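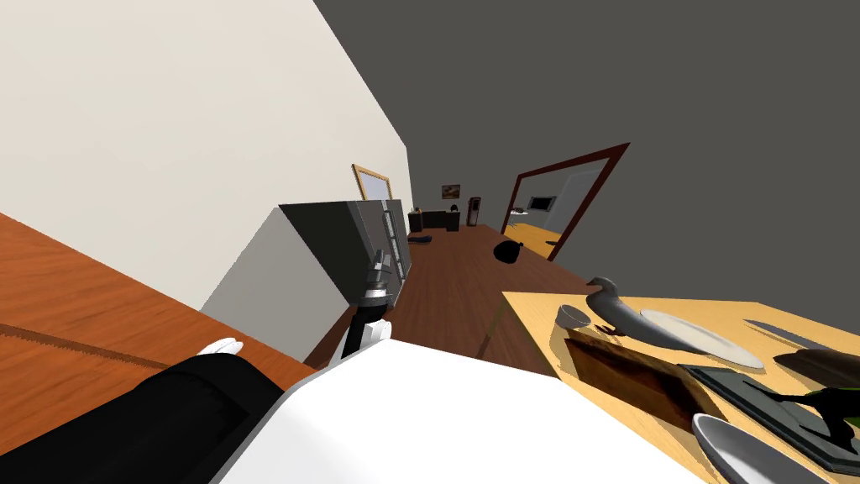
Long room with an off-white wall, a wooden surface and robot arms. Computer rendering.

Drilline Works

The Drilline Works was a factory in Vurnonton that made seed drills, the horse-drawn (and later tractor-drawn) machines that put grain into the ground in straight rows. The town grew up around it, so if you've ever wondered why a place this small has such a wide main street, well, you try turning a wagon with a grain drill on the back! I've been writing up this entry for the town history pages on and off for years, and I keep adding to it every time somebody opens a trunk in an attic, so please treat it as a work in progress.

Name

People ask about the name a lot. The founder, Kobe Lambrechts, first sold his machines as "the Lambrechts Drill in Line," which was painted down the side of the seed box in yellow letters. The story goes that the sign painter ran short of room on the smaller model and squeezed it into one word. I like that story very much and I have never found a scrap of paper to back it up. What I can say is that the early bills of sale use the long name, and then there is a gap in the papers, and when they pick up again everything says Drilline.

Older folks here pronounce it "drill-line," with a little pause in the middle. In Dotton they say it to rhyme with "clean," and you can start a pretty good argument at the county fair by asking which one is right.

Founding

Lambrechts was a wheelwright. He came to Vurnonton to work in a wagon shop down by Jaber Creek and ended up buying it from the widow of the owner. Farmers were bringing him broken drills to fix, mostly the feed wheels, which were cast thin and cracked in cold weather, and after a while he figured he could make a better one than he was mending. His first feed wheel pattern was carved from pear wood. It's in the display case at the library, on the bottom shelf, so you have to crouch.

The first drills were built in the wagon shop itself, two at a time, with the wheels going on outdoors, the doorway being too narrow to get a finished machine through. He moved to the brick building on Foundry Street after the creek flooded and took the lumber pile with it. Boards from that pile were said to be turning up in Dotton hen houses for a generation.

The buildings

What most of us call "the Works" was really a bunch of buildings that got joined together over time. The oldest part is the erecting shop, the long one with the arched windows facing the tracks. Behind it was the foundry, which is gone, and beside that the paint loft, which is not gone but has had a new roof and doesn't look like itself. The pattern store was a separate little brick house with an iron door, set well away from the rest on account of fire. Patterns were worth more than the machines made from them, and the insurance man would not write a policy until they had their own building.

There was also a boardinghouse for single men across the street. My grandmother cooked there for a winter and never wanted to look at another turnip.

The floor of the erecting shop was made of wood blocks set on end, soaked in creosote. It was easier on the feet than stone and easier on anything you dropped. When the roof leaked, the blocks swelled and humped up like a mattress, and the men had to drag the drills around the high spots. You can still find those blocks holding up half the mailboxes in the county.

Work and workers

The wage books survive for most of the life of the factory, which is amazing luck when you think how many times they were moved. Kobe Dekker, who spent his retirement copying them out by hand into school notebooks, found 3,081 different names. Some of those people stayed their whole working lives and some lasted until lunch. He put a small star next to anyone he could match to a grave in town, and I still use his notebooks nearly every week.

The jobs in the books are wonderful to read. There are molders and grinders and painters, as you'd expect, but also a striper (who did only the thin decorative lines on the wheels), a box fitter, a tube girl, and for a short time someone listed as "goose." I have asked everybody about the goose. One idea is that it was a nickname for the lad who carried the tar bucket, another is that they kept a real goose in the yard as a watchdog and entered its feed under wages. I lean toward the real goose, mostly out of hope.

Tube girls put together the flexible steel tubes that carried seed from the box down to the furrow. It was close, fiddly work done at benches along the window side, and it paid by the piece. Several women I talked to as a teenager could still do the hand motions with nothing in their hands, very fast, while carrying on a conversation about something else.
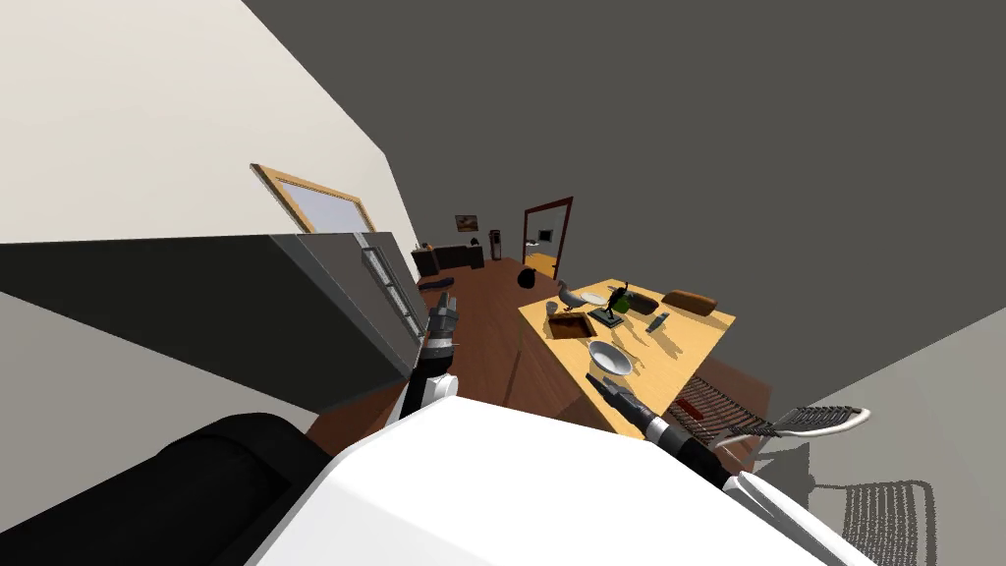 There was a strike, though not a long one. It began with the tube benches and was over the price per tube, and the molders walked out with them, which the company hadn't counted on. The Vurnonton paper barely covered it (Lambrechts owned a piece of the paper by then), so nearly everything I know comes from the Dotton side, where they were delighted to report on it at length. The price went up. The women also got a stove at their end of the shop, and from what I was told the stove mattered more.

The machines

Drilline made a narrow drill for small farms and a wide one for everybody else. Both had the red box and yellow lettering. The wide one is the machine you see rusting in fence rows, and its big selling point was that you could change the seeding rate with a lever from the seat without climbing down. The catalogs go on and on about that lever. They also made a grass seed attachment, a hand-pushed garden seeder that looks like a toy, and during one slow stretch a line of church pews. There are two of the pews in the Jaber Hall entry, where people put their wet coats on them.

As of our last survey, 82 drills are known to still exist, counting the ones that are in pieces but all in the same barn. The survey takes in anything with a readable casting mark on the end plate. If you have one and aren't sure, look on the left end under the lid hinge. You may need a wire brush and some patience, and please don't use a grinder on it, I've seen that done and it made me want to cry.

Serial numbers are a headache. They were stamped on the axle, but axles were swapped all the time, and the company seems to have started the numbers over when it changed the lever design. I would be careful about dating a drill by its number alone. The paint is a better guide if there's any left: the early red is a browner red, and the lettering on the early ones has a little tail on the D.

Decline and closing

Tractors weren't what finished the Works, whatever you may have read. Drilline made a decent tractor hitch and sold plenty of them. The trouble was steel prices and a fire in the paint loft, one right on top of the other, and then the founder's sons couldn't agree about whether to borrow money. The foundry shut first and castings were brought in from elsewhere by rail. For the last few years they were really only putting together parts made by other people, and the old hands were a bit ashamed of it, I think. The whistle blew for the final time in September, at the end of an ordinary shift, and then the man who'd blown it took the cord home with him. His family still has it.

After that the erecting shop was a feed store, a roller rink (the wood blocks had to come out for that) and a place to keep road salt. The salt did terrible things to the lower brickwork on the north side, and you can see the line it left.

Remembrance

The Works whistle itself is on the roof of the fire station and gets blown at noon on Founders Day. The street names around the site are all from the factory too: Foundry, Pattern, Striper's Lane. There is no Goose Street and I've written to the town about it.

The spoken recordings made with former workers are kept at the library on cassette and on disc. Some of them are hard to hear because the interviewer (me, I was young) left the tape machine on top of a refrigerator. The one with the striper's daughter is the best of the lot and is worth the trip by itself. She describes how her father practiced his lines on the kitchen door frame, so that by the time they sold the house it had been striped right down to the floor.

See also

Jaber Creek flood
Vurnonton wagon shops
Dotton Fair
Kobe Dekker notebooks

Last revised 21 January 2020. Corrections can be left for me at the library desk, and if they come with a photograph of an end plate, so much the better.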